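Flandness – tournage session acoustique, plateau B
Check-list sécurité avant public, avec commentaires
Remplie par : Chia-jung Yuen (régie générale)
Relue par : Bok-nam Um, côté production Altlow
Mois : septembre. Ouverture des portes 19 h 30, antenne enregistrée à partir de 20 h 15.

Codes : OK / À REPRENDRE / NON / SO (sans objet)

1. ACCÈS ET ÉVACUATION

1.1 Issues dégagées sur toute la largeur – À REPRENDRE
Flight-cases devant la sortie jardin. Déplacés une fois à 14 h, revenus à 16 h. À mettre au quai, pas dans le couloir.

1.2 Blocs de secours allumés – OK
Sauf celui du palier des loges, clignote. Signalé au bâtiment.

1.3 Jauge affichée à l'entrée – OK
271 places assises, pas une de plus. Les invités de la maison de disques sont DANS la jauge. Vu avec Hwa-young, qui a la liste. Si quelqu'un arrive avec un mail imprimé, l'envoyer à elle.

1.4 Allées libres pendant l'enregistrement – À REPRENDRE
Le plan caméra met un opérateur épaule dans l'allée centrale pour les deux premiers titres. Accepté si assistant derrière lui en permanence. Pas de pied, pas de cube.

1.5 Place PMR – OK
Rang A côté cour. Visibilité correcte, vérifiée assise par Soo-ah. Le retour son gênait un peu, avancé de 40 cm.

2. ÉLECTRICITÉ

2.1 Armoire principale fermée, accès réservé – OK

2.2 Différentiels testés – OK
Test 11 h 10. Tous déclenchent. Feuille scotchée dans la porte de l'armoire.

2.3 Câbles au sol sous passage ou gaffés – À REPRENDRE
Avant-scène propre. Par contre le multipaire vers la console façade traverse à nu derrière le rang F. Passage de câble demandé à Flurkitz, livraison annoncée 17 h.

2.4 Séparation son / lumière – OK
Ronflette sur la DI guitare réglée, c'était la multiprise du clavier branchée côté gradateurs. Remise sur le circuit son. Merci de ne plus y toucher.

2.5 Groupe extérieur – SO

3. STRUCTURES ET ACCROCHE

3.1 Note de calcul à disposition – OK
Classeur bleu, bureau de régie. Dernière version seulement, l'ancienne est jetée.

3.2 Élingues de sécurité sur chaque appareil – À REPRENDRE
Il en manque 2 sur le pont de face, découpes du milieu. Pas de public tant que c'est pas fait. Je repasse moi même.

3.3 Charge pont de face – OK
1 992 kg tout compris, sous la limite. Ne rien ajouter sans m'appeler, même "un petit PAR".

3.4 Moteurs – OK
4 moteurs, chaînes au bac, télécommande débranchée et rangée. Clef chez Geum-ok.

3.5 Décor suspendu (panneaux toile) – OK
Ignifugation : PV reçu par mail, à imprimer. Le panneau lointain bouge quand la clim se lance, lest ajouté en pied.

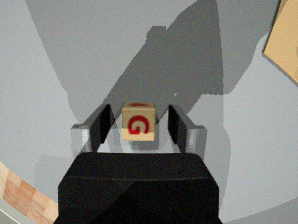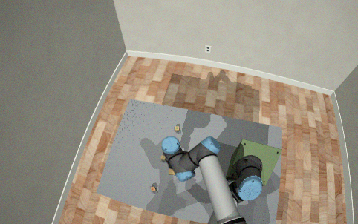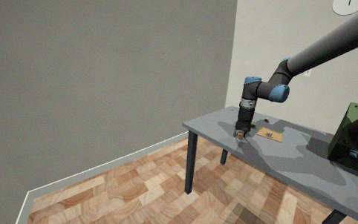 4. PLATEAU

4.1 Praticables verrouillés, pieds contrôlés – OK
Praticable batterie resserré après la balance. Le batteur tape fort, recontroler à l'entracte technique.

4.2 Garde-corps arrière praticable choeurs – NON
Absent. Hauteur 80 cm, les trois choristes reculent pendant le refrain, vu en répétition. Altlow demande de s'en passer pour l'image. Réponse : non. Soit garde-corps noir mat, soit on descend à 40. Bok-nam appelle le réalisateur.
Ajout 17 h 40 : on descend à 40. Réglé. Passe en OK.

4.3 Nez de marche visibles – À REPRENDRE
Escalier cour fait. Escalier jardin, bande blanche décollée sur deux marches. L'invitée country entre par là dans le noir, en bottes, guitare déjà sur elle. Priorité.

4.4 Tabourets et chaise haute artiste – OK
Le tabouret haut tournait. Remplacé par un fixe. La chanteuse le préfère, tant mieux.

4.5 Bougies sur la table basse – NON
Demandées par la déco. Pas de flamme nue, pas de dossier déposé. LED ou rien. Soo-ah en a trouvé au magasin, rendu correct de loin, en gros plan je ne sais pas, voir avec le cadre.

4.6 Verres et bouteilles – À REPRENDRE
Pas de verre en bord de praticable. Gobelets opaques pour tout le monde, eau sous la chaise et pas sur les retours.

5. SON

5.1 Niveau public – OK
Mesuré en balance sur les deux titres les plus forts. Set acoustique donc large marge. Le morceau rock de fin monte, Geum-ok surveille à la console.

5.2 Bouchons à disposition – OK
Entrée + vestiaire. Boîte du vestiaire presque vide.

5.3 Piles HF neuves – OK
Micros et ear-monitors. Changement complet entre les deux artistes, pas seulement ceux qui clignotent.

5.4 Intercom – À REPRENDRE
Le poste quai n'entend pas le poste plateau. Il parle mais il n'entend pas. Technicien Wang prévenu, repasse à 18 h. En attendant, talkie canal 4.

6. CAMÉRAS ET MACHINERIE

6.1 Grue : périmètre balisé – OK
Bras jamais au dessus du public. Butée posée côté salle. Essayé à vide puis en charge.

6.2 Rail de travelling – À REPRENDRE
Calages bois à reprendre côté jardin, ça danse un peu au dernier mètre. Butées de fin présentes.

6.3 Contrepoids goupillés – OK

6.4 Premier rang – OK
Recul d'une rangée par rapport au plan de départ. On perd des têtes dans le cadre, la réalisation râle, c'est noté.

7. LOGES ET COULISSES

7.1 Extincteurs – OK
Dates bonnes. Celui du couloir servait à caler la porte, remis sur son crochet.

7.2 Fer et steamer costume – À REPRENDRE
Branchés sur enrouleur non déroulé. Dérouler ENTIEREMENT. Déjà écrit la dernière fois.

7.3 Trousse de secours – OK
Complète sauf poches de froid. Achat pharmacie avant 18 h.

7.4 Circulation fans / signature après plateau – À REPRENDRE
L'attachée de presse veut faire la séance dédicace dans le hall. Trop étroit avec la sortie public. Proposition : foyer haut, par groupes, une fois la salle vidée. Hwa-young voit avec elle.

8. PERSONNEL

8.1 Agents en poste – OK
Briefing 18 h 45 au pied du plateau. Rappeler le point 1.4.

8.2 Secouristes – OK
Confirmés. Chaises réservées côté cour, fond.

8.3 Mot d'arrêt d'urgence connu de tous – À REPRENDRE
Lumière et son oui. Équipe caméra arrivée en cours de route, non. À redire au casque avant l'entrée public.

COMMENTAIRES LIBRES

Chia-jung : trop de monde sur le plateau pendant les essais lumière. Ceux qui n'ont rien à y faire attendent en salle. Et casque pendant la levée du pont, y compris les musiciens curieux.

Bok-nam : pour 4.2 le réalisateur est d'accord, il recadre plus serré. Il demande que ce soit dit plus tôt la prochaine fois. Il a pas tort, le plan praticables était parti sans nous.

Geum-ok : passage de câble Flurkitz arrivé 17 h 20, posé. 2.3 levé. Clef moteurs sur moi jusqu'au démontage.

Soo-ah : bandes escalier jardin refaites, testées lumière éteinte, on les voit. 4.3 levé.

Restent à lever avant 19 h 30 : 1.1, 1.4, 3.2, 4.6, 5.4, 6.2, 7.2, 7.4, 8.3
Visa ouverture public : C. Yuen, 19 h 22, sous réserve 5.4 (talkie maintenu toute la soirée).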